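Subject: Re: [hostel-linen] Fitted sheets, pilling and the January order

Hi all,

Replying to Iraís below, and to the two people who wrote to me off list about the beige.

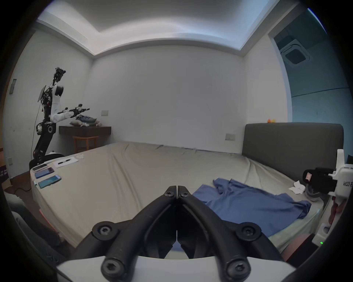
We changed over from white to beige fitted sheets last January, all from Maluleke, and bought enough for both houses. The colour has been fine. Sunscreen and fake tan still mark them, but you can get a second season out of a sheet that would have gone to rags in white. Creasing is the real complaint. We don't iron fitted sheets at either house and I'm not going to start, so what comes off the line is what goes on the bed.

> On 7th November, Iraís Camacho wrote:
>
> Does anybody have a poly-cotton fitted sheet that still fits after a year? Ours are Vultance and the elastic has gone on nearly all the queens. They pop off the corner as soon as a guest sits down. The supplier says we are drying too hot. We line dry, so I don't see how.
>
> I have a quote for new ones that comes to $1,077 delivered, or $900 if we take the shallower depth. I would like to save the money but our mattresses have toppers.
>
> Also, what do people do with guest clothing left in the beds? We had two shirts go through with the linen last month and one came out pink.

Iraís, I wouldn't take the shallower depth. We tried it at Umska before the toppers were even on and had the same trouble with corners. Measure the mattress with the topper on and someone sitting on the edge, then add a hand's width for tucking under. The difference in your quote is less than we spent replacing the ones that tore.

On elastic, ask whether it runs all the way round or only at the corners. Our old ones were corners only and gave out first. I'd also stop using bleach on them if you are. We moved to an oxygen soaker at Namska and the elastic has held up better, though the sheets are newer there so it isn't a fair test.

Guest clothing: we strip each bed one layer at a time and shake everything out before it goes in the bag. Shirts and socks are the usual, mostly down the wall side. Anything found goes in a labelled paper bag with the room number and date, and we hold it for a month. We'll post it if the guest pays. Nothing of theirs gets washed – I had an argument over a wool jumper once and that was enough.

If anyone else is ordering from Maluleke in January, let me know your sizes by the end of the month. They'll do a combined freight rate if it all goes to the one depot.

Cheers,
Umska and Namska houses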